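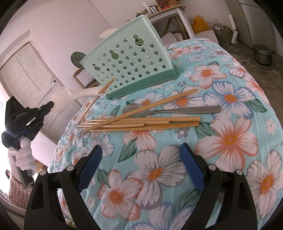

2 min read

Pustorier Opens Kitchenware Exchange in Ratby

RATBY, August – Household goods retailer Pustorier has opened a kitchenware exchange at its Ratby store, where customers can hand in used utensils, pans and storage items and take others home for a small fee.

The exchange takes up the former stockroom next to the main entrance and is open from 10 a.m. to 4 p.m. whenever the store is trading. Items are checked and washed on site before they go on the shelves. Small pieces such as spoons, spatulas and chopsticks cost 77 cents each. Larger items are priced individually.

A trial at the company's Paredes store earlier this year took in 676 items in its first month. Most were everyday tools that people had bought twice or been given when a relative moved. Knives and electrical appliances were not accepted during the trial and will not be accepted in Ratby.

"People told us they had full drawers and didn't want to throw good things out," said Odair Meireles, who manages the exchange program for Pustorier. "At Paredes we also saw a lot of students setting up a first kitchen. They came in with a list and usually found most of it."

The Ratby room can hold up to 200 boxes of stock. Anything left on the shelves after two months will go to Prastell, a reuse warehouse that supplies furnished rentals.

Customers are asked to bring items clean and dry, and to keep sets tied or bagged together. Cracked plastic and pans with flaking coating will be turned away at the counter. No appointment is needed. Donation bags are available at the store's customer service desk.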